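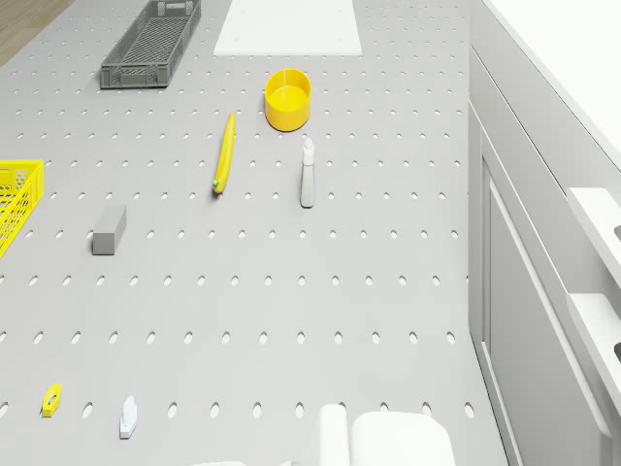 Ticket 1070: sim arm won't pick the grey block
Opened by: Noreen Memon, Jorkport robotics club
Status: open, waiting on Valentin
Priority: high (demo in October)

Problem
Edow task 2, tabletop sort. Gripper comes down, closes, goes back up with nothing. Banana gets picked no trouble. Spray bottle mostly ok, tips over sometimes. Grey block never.

Tried so far
- Restarted sim. Same.
- Swapped to Somach's laptop. Same, only slower.
- Dropped grip speed to 37. Fingers close nicer, still on air.
- Turned off shadows in case the colour finder was getting confused, grey block on a grey table. No change, turned back on.
- Ran the old scene without the cabinet. Block picked first go!! So somthing in the new scene.

3:40 pm, Valentin Barbu
Did you re-export the table after adding the holes? Collision mesh might still be the flat one and sitting at the old height. Check the z offset before touching the grip code again pls.

4:05 pm, Noreen
Offset was 19 mm out. Fixed in scene file. Block now gets touched but slides away instead of lifting. Progress I guess. Yellow bowl is fine so it's not the whole table.

4:20 pm, Valentin
Block friction is probably still the default. Copy the value off the banana. Also it's standing on a small face, so it'll go over if you come in crooked. Try lining the fingers up with the long sides.

4:50 pm, Noreen
Friction copied. Lifted it, then dropped it on the way to the crate. Saved the log in the Vītola folder, named block_lift. Havent tried the finger angle yet, lab's closing. Pls nobody move the basket or the crate, drop points are hard coded.

Next: finger angle, then full run with all the objects. Leave ticket open.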